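Guides / Teleoperation / Operator Set-up
Reading time: 4 min

Section 6. Demonstrating a Two-Handed Task by Remote Control

6.1 Purpose

This section sets out how an operator is to prepare, record and submit demonstrations of a two-handed task using the Nzioka glove set and the Waltau control software. It applies to practice in the simulated kitchen as well as to work on the physical arms. Section 5 (Glove Fitting) must be completed first.

Questions on this section should be addressed to Tamunoemi Ojo, Operator Training, Nenwood site. Requests for new task files are handled by Tatu Kariuki.

6.2 Before you start

1. Sit with both feet flat on the floor and both elbows clear of the armrests.
2. Put on the gloves, left hand first, and fasten the wrist straps.
3. Switch on the glove receiver and wait for the steady green light.
4. Start the Waltau software and sign in with your operator number.
5. Open the task list and select the task you have been assigned. Read the task sentence aloud once before continuing.
6. Confirm that the software shows both hands as connected.

Note: The task sentence is stored with every recording. If it does not match the objects on the counter, do not edit it. Close the task and report the mismatch.

CAUTION: When working with the physical arms, keep the stop button within reach of your foot at all times. A second person must be present in the room.

6.3 Matching your hands to the robot hands

1. Hold both hands in front of you with the palms facing each other and the fingers straight.
2. Select Match. Keep still until the tone sounds.
3. Close each hand slowly into a fist and open it again. The robot hands should follow without a visible jump.
4. Touch each thumb to the forefinger of the same hand. If the robot thumb stops short, repeat steps 1 to 3.
5. Select Engage. From this point the arms will follow your movements.

Matching is lost when a glove is taken off, even for a moment. Repeat the whole of 6.3 after every break.

6.4 Recording a demonstration

1. Bring both hands to the start position and select Record, or press the left pedal.
2. Wait for the second tone before moving.
3. Move at the pace you would use when handing a full cup to another person. Sudden movements will be rejected at review.
4. Approach each object with the hand open. Close the fingers only when the palm is over or beside the object.
5. Keep the hand that is not in use open and away from the path of the other. It should remain in view and should not be rested on the counter.
6. When placing an object on the tray, lower the hand until it is just above the surface, pause, and then open the fingers. Do not drop or push the object.
7. Withdraw the hand upwards before moving it sideways.
8. Return both hands to the start position and press the left pedal again to end the recording. 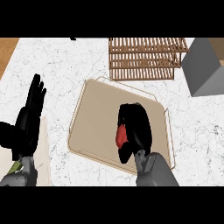 Source: Waltau simulated kitchen, tray task. Operator training material, Nenwood.

The right hand is closed around the red object over the tray, with the left hand held open on its own side of the counter. Compare your own hand positions with these when you reach step 6.

Note: The position and angle of the tray change between recordings. Look at the tray before each attempt and do not rely on the movement that served for the last one.

6.5 Keeping or discarding a recording

1. Play the recording back once at full speed.
2. Select Keep if the task sentence has been carried out in full and both hands have returned to the start position.
3. Select Discard if an object was dropped, if a hand struck the counter, or if you stopped to correct your grip more than twice.
4. Enter a short reason for each discarded recording.

A complete set for one task is 100 kept recordings. Discarded recordings do not count towards the set. Operators may divide a set between sessions, but a set may not be shared between two operators.

6.6 Fault messages

153: Glove signal lost. Stop moving, check the receiver light, and repeat 6.3.
335: Hand outside the working area. Bring the hand slowly back towards your chest until the message clears.
2069: Recording could not be saved. Leave the software open and contact Operator Training.

CAUTION: Do not clear message 335 by selecting Match while the arms are engaged. Select Release first.

6.7 Ending a session

1. Return both hands to the start position and select Release.
2. Remove the gloves, right hand first, and place them on the charging stand.
3. Send the kept recordings to the Forkutden store by selecting Submit.
4. Sign out. The next operator must sign in under their own number.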